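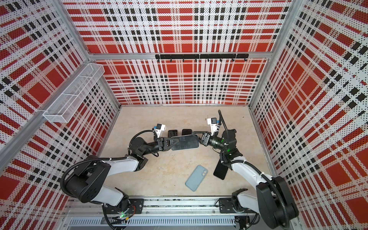

Gikthorpe to begin curbside food scrap pickup in October

Households in Gikthorpe will be able to put food scraps out at the curb beginning in October, when the town adds a third stream to its weekly collection. The new pickup will cover 4,000 homes in its first phase, including all of Westthorpe. Sorting at the transfer station will be handled by Urard, which holds the town's recycling contract. Recycling rules for residents do not change.

Each home will get a kitchen pail and a lidded curb bin. Delivery takes 4 weeks and goes street by street. Bins should be at the curb by 7 a.m. on the regular collection day.

Meat, bones, bread, coffee grounds and paper towels are accepted. Plastic bags are not, including those labeled compostable.

"We heard from a lot of people who wanted this and a fair number who didn't want another bin," said Felicja Domański, director of public works. "The smaller bin was the compromise."

Scraps will be trucked to the Parsa composting site, 28 miles north of town. Garbage pickup stays weekly for now. The town council will review the schedule next spring.

Apartment buildings with more than nine units are not part of the first phase. Owners who want to join early can contact Adeel Rizvi at the public works office, open until 4 p.m. on Friday.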